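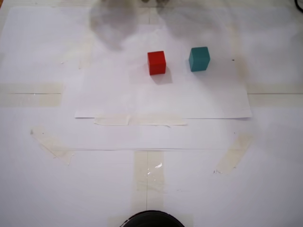
Flovdale workshop moves block sorting to papered tables

August 3, 2020

The Flovdale workshop in Grodcombe has changed the way it sets up its tables for work with small colored blocks. Bare tabletops are out. Sheets of plain white paper, overlapped and fastened with masking tape, now serve as the standard surface for sorting, spacing and stacking tasks.

The change follows a trial that began in March. Under the old arrangement, blocks were set out directly on the table finish, which had picked up scratches and glue marks over the years. Red and teal pieces, the two colors used most often at Flovdale, were hard to match against a stained background, and the marks were sometimes taken for placement guides. Paper removes both problems and can be replaced at the end of a session.

The method is simple. A base layer goes down first, with each sheet overlapping the next. A rectangular top sheet is then laid where the blocks will stand, and its near edge is taped flat along the full length. Tape is pressed from the center outward to limit wrinkles. A raised edge is enough to tip a small cube, so the top sheet is checked by hand before any blocks are set out.

Masking tape was chosen over clear tape for two reasons: it lifts without tearing the sheet below, and the strip can be seen under bright light. 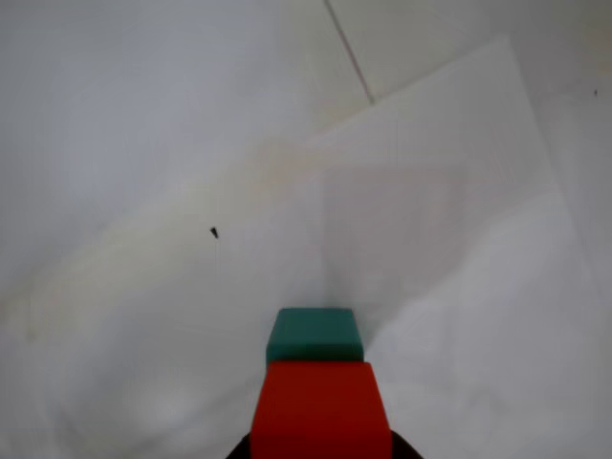 Blocks are used in pairs for most tasks. In the spacing task, the two pieces stand a short distance apart on the same sheet. In the contact task, one is brought up against the other until the faces meet, and any sideways offset is recorded. Small offsets are allowed — the current limit is 3 millimeters — and a pair outside the limit is separated and set again.

The workshop logged 436 placements on paper during the trial. Slipping was no more common than on the bare finish, according to the workshop's summary. Most of the repeat placements were put down to loose sheet edges, and the taping step was rewritten as a result.

Paper is supplied by Carrasco, a stationery firm in Tellville. Matte stock is specified, as glossy sheets produced glare on the top faces of the blocks. Sheets with creases may be kept for the base layer but are not used on top.

The new setup applies to 2 tables at present. A third is to be converted once its lamp has been moved — the current position throws shadows across the middle of the work area. Blocks already in use will be kept.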